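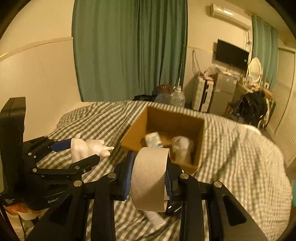

Cleaning Up Old Records Without Wrecking Them

My aunt left me 84 LPs last April, most of them garage rock and a good bit of surf, and they'd been sitting in a damp basement in plain cardboard boxes. The first one I put on sounded like bacon frying. So I've spent a lot of evenings at the kitchen counter working out what gets vinyl clean, and I figured I'd write it up for anybody else with a stack of moldy sleeves.

Start dry. A carbon fiber brush, held lightly while the record spins on the turntable, gets the loose dust off (two or three turns, then sweep it outward). Don't press! I pressed, and all I did was push the grit around.

For anything worse than dust, I use distilled water with one drop of plain dish soap in a pint. One drop. My first batch was way too sudsy and left a film that gummed up the needle. Dip a microfiber cloth, wring it out well, and follow the grooves around in a circle, never across them. Keep the label dry. I cover mine with an old plastic lid off a yogurt tub, which is almost the right size.

Rinse with more distilled water on a clean cloth, then stand the record in a dish rack. I give each one 60 minutes, longer if it's muggy out. Please don't use a hair dryer. My friend Morven Swanson tried it on a single she loved and now it's shaped like a potato chip.

Sleeves next. If the jacket smells musty, leave it open in a big lidded tub with a bowl of baking soda for 5 days, and keep the powder off the cardboard. Split seams can be glued from the inside with a thin line of white craft glue and a few books on top overnight. Toss the old paper inners and buy the poly-lined kind.

Store everything upright, snug but still easy to flip through, and well away from the radiator. Mine are in the hall closet now, with the surf stuff up front.

Oh, and wipe the needle too, back to front with a soft dry brush. I forgot that part for weeks and kept blaming the records.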